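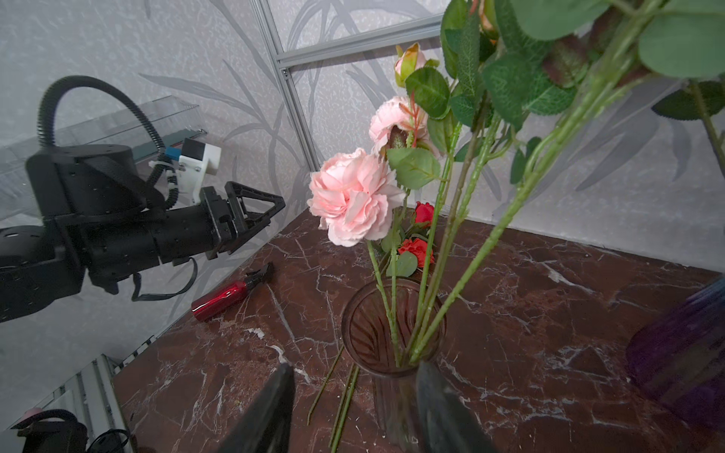

Faux flowers, quick notes — April

- Dust first. Cool hairdryer, low.
- Spray cleaner on a cloth, never strait on the petals.
- Stems too long? Bend the end up before you cut. Wire cutters, not the good scissors.
- Tallest one in first, then fill around it. Small roses low, by the rim.
- Ribbed glass hides messy stems — good for beginers.
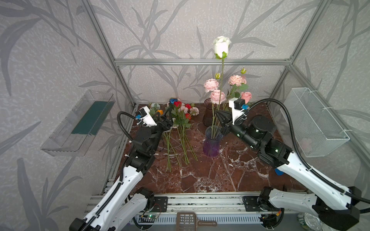
*White rosebud up high, purple ribbed vase.*

Leftover stems: keep them. Kusum wraps hers in tissue.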